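Wevholm Opens Registration for Ergonomics Evening in March

Registration is now open for the spring ergonomics evening at the Wevholm office in Cusel. The main speaker will be Consuelo Rivadeneyra, who has advised employers on desk work and workplace layout. Her talk is called "The Second Half of the Shift" and it looks at what happens to posture, eyes and concentration in the afternoon hours.

Ms. Rivadeneyra studied occupational health and later worked for seven years in the facilities department of Huaranga, where she was responsible for the workstations in five buildings. During this time she reviewed more than 3000 requests from employees, for everything from a footrest to a full change of room. She will explain which requests came back again and again, and how small changes in lighting and screen height reduced them.

"Many companies buy good furniture and then do not show people how to adjust it," she said. "I would like to speak about the first morning with a new desk, when a person has ten minutes and a lot of levers."

The doors open at 5 p.m. and the talk starts at 5:30 p.m. After the talk there will be a discussion led by Ilham Saber of Drarklow, with three case studies sent in by participants. Anyone who wishes to propose a case should write a half page on the problem, with the measurements of the desk and the room, and bring a simple floor plan. Names of employers can be left out.

The evening is free for members of the Wevholm network. Guests pay a small fee at the entrance, and students with a valid card pay half of it. Tea and a light supper are included. The meeting room is on the ground floor and has step-free access from the parking lot.

Participants who need a certificate of attendance for their professional record are asked to mention this when they register. The slides will be sent by email to all who attended.

14 shares | 3 comments

Related items
Choosing a task light for shared desks
Notes from the autumn discussion on noise in open offices
Huaranga moves its training rooms to the second floor
Members' survey: results on sit-stand desks
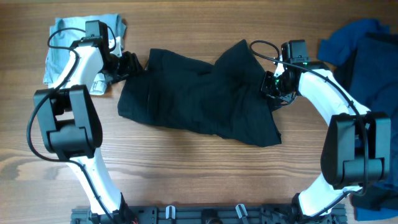

White robotic arms and a black garment on a wooden tabletop.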